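Maltilell Bench Arm – Set-up and Service Guide
Section 7: Finger faults when working inside a container

Revised Thursday, August 15, 2024

7.1 When to use this section

Use this section if the arm has stopped with the fingers inside a bin, tub or basin and the panel shows code 172 (finger load out of range) or code 590 (position lost at wrist). It also covers the case where there is no code but the fingers have touched the wall or floor of the container hard enough to be heard.

Code 172 on its own usually means a finger has pressed against something that didn't give. Code 590 means the wrist encoder and the controller no longer agree on where the wrist is. If both are showing, deal with 590 first.

This section applies to arms fitted with the yellow Darnero fingers. For the older black fingers, see Appendix C. The load limits are different and the two types must not be mixed on one gripper.

7.2 Before you reach in

CAUTION: The arm can move without warning after a position fault. Pressing Pause doesn't remove power from the joints. Do not put your hand in the container until step 4 is done.

1. Press the red stop button on the pendant. The panel light changes from green to amber.

2. Turn the key on the controller to LOCAL and take it out. Keep it on you.

3. Wait 30 seconds for the brakes to set. You will hear a click from the shoulder and a second, quieter one from the elbow. If you don't hear both, stop and go to 7.6.

4. Push lightly on the forearm from the side. It should not move. If it drifts or sags, stand clear and go to 7.6.

NOTE: The wrist camera stays on when the key is out. It runs from its own supply, so you can still check the view on the pendant.

7.3 Check the view from the wrist

Look at the camera view before you move anything. Once the arm has been backed out you lose the best record of where it stopped.

5. On the pendant, choose View, then Wrist, then Hold. Hold saves the current picture to the fault log along with the code.

6. Find both fingertips in the bottom corners of the view. The tips should be at the same height and the gap between them should be clear. A tip that sits higher than the other, or leans, points to a bent finger or a loose mounting screw.

7. Look at the wall and floor of the container for marks, and at the sides of the view for anything the fingers could catch on the way out. 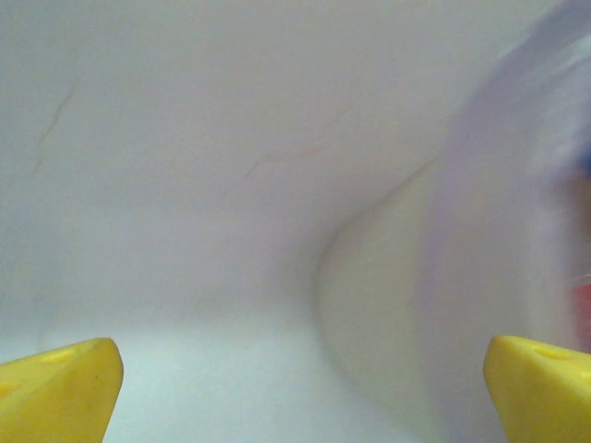 Figure 7-1. Wrist view inside a white enclosure, fingers apart. Note the faint brownish lines on the surface behind and the large curved object close to the right finger.

Thin lines on a white surface are easy to miss on the pendant, especially in flat light. Turn the pendant brightness down and look again. A line can be a scratch, a hair or an old stain, and the camera can't tell you which. Write down where it is and check it by eye once the arm is out.

Colour at the edge of the view, or a smeared patch, should be treated as an object you haven't identified yet. Do not start the back-out until you have looked into the container from the side and know what is there.

NOTE: Near objects often look soft on the wrist camera. A blurred outline doesn't by itself mean a dirty lens. If the fingertips are blurred as well, clean the lens with the cloth supplied.

7.4 Backing the arm out

CAUTION: Never use Home to clear a fault inside a container. Home takes the shortest path and will go through the wall if the wall is in the way.

8. Clear any loose items you can reach safely. Leave anything that is touching a finger where it is.

9. Put the key back in and turn it to MANUAL. The speed limit drops to 5 per cent.

10. If code 590 is showing, choose Wrist, then Re-read. The code should clear. If it comes back, do not jog the arm – go to 7.6.

11. Choose Jog, Tool frame, and raise the gripper straight back along its own line. Hold the enable switch halfway. Letting go or squeezing hard will both stop the arm.

12. Watch the finger on the side nearest any object. If the object moves with it, stop, lower the gripper slightly and shift away from the object before trying again.

13. When both fingers are above the rim, jog to the Park position and press the red stop button again.

7.5 Checking the fingers and the container

With the arm parked and the key out:

14. Wipe both fingers and look at the angled faces of the tips. Small scuffs are normal. Replace the finger if there is a crack, a chip or a white stress line in the plastic.

15. Check that each finger is tight on its mount. Any play you can feel is too much. Tighten with the key supplied, and replace the screw if it won't hold.

16. Compare the two tips side by side. If one is worn back further, change both.

17. Look at the container where you noted any marks. Run a gloved fingertip across them. If you can feel an edge, take the container out of use and measure its depth again before setting the floor height in the program.

Most repeat 172 faults come from a floor height taught with one container and used with another. Curved walls cause trouble too. The program treats the wall as upright, and a finger that clears the rim may still meet the wall further down. Add the Numum wall offset in Set-up, Container, and teach the lowest point again at MANUAL speed.

18. Enter the fault in the log with the code, the container used, and what was found. Include the saved wrist view.

7.6 If the brakes don't set or the code won't clear

Stand clear, switch off at the wall and tag the arm out of service. Do not try to hold the arm up by hand. If the gripper is resting on the container floor, leave it there.

Contact your Poon service agent and have the serial number ready, along with the saved wrist view if you were able to take one. The serial number is on the plate under the base, on the cable side.

Arms shipped before February may have the earlier shoulder brake, with only one click when it sets. The agent can confirm which one you have from the serial number.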